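Night guard wearing through on one side, replace or repair? 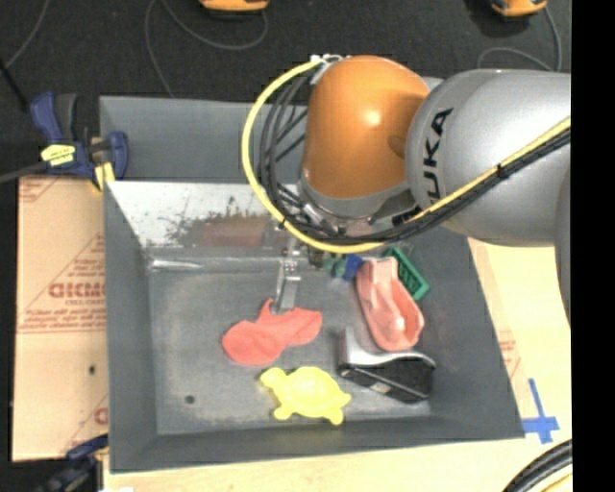

molarbear44
Hi all, long post, sorry in advance! I've had my Melelix night guard for six years now and I love the silly thing, but in June I noticed the left side is nearly worn through where I grind the worst. My dentist over in Gandley quoted me $1,850 for a new guard plus the bite adjustment, and I had to sit down for a minute. My jaw feels as stiff as that thick yellow cable looping under the orange joint up top, and it takes me half of breakfast to loosen up. Has anyone had one patched?

prulider_pat
Oh, you poor thing, I feel for you. Mine was patched at the Menon lab and it held for nine months, which I thought was pretty good for the money!

teacupgrinder
I have to disagree with Pat, kindly. A patch changes your bite, even if only a little, and mine gave me headaches until I gave up and bought new. I'd ask for the guard and the adjustment priced separately.

prulider_pat
Fair enough, though my dentist did check the bite afterward and I never had a headache. Maybe I got lucky with the lab.

molarbear44
Thank you both, you're so kind. I'm calling in the morning to ask for the two prices.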